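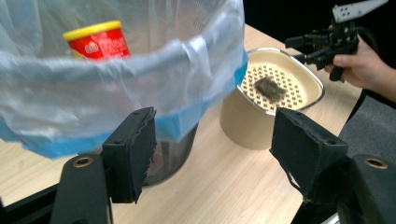 **Mesh bins and liners, again**

**wakana_n**
Good evening all! I moved into the little flat in Isville in October and I'm still fussing over the desk corner. I have one of those dark gray mesh bins, and I line it with the thin see-through white bags that come 50 to a roll. My trouble is the overhang. I like a generous fold over the rim (it stays put when I drop in something heavy, like a can), but my sister says it looks like a shower cap. Do you trim yours, tuck it, or leave it be?

**otakar_b**
Leave it be, Wakana! Mine has flopped over the side for 6 years and the bin has never complained. A short fold slides down the first time you toss in an apple core, and then you're scrubbing mesh with a toothbrush, which I wouldn't wish on anyone.

**Tarun T.**
I have to disagree with Otakar, fondly. Twist the slack into a knot at the back and push it down outside the bin. It takes 2 seconds and the rim looks neat. Also, cans go in the recycling, at least here in Skescombe!

**otakar_b**
The knot tears the thin bags, Tarun. Ask me how I know.

**chie_m**
I keep mine up on the table while I'm sorting through things, then back on the floor it goes, and up there I do notice the wrinkles. A big elastic band under the rim has worked nicely for me, though you do have to hunt for it on bag day.

**wakana_n**
Oh, I have elastic bands in the drawer! I'll try that on Tuesday when I change the bag. Tarun, point taken about the cans.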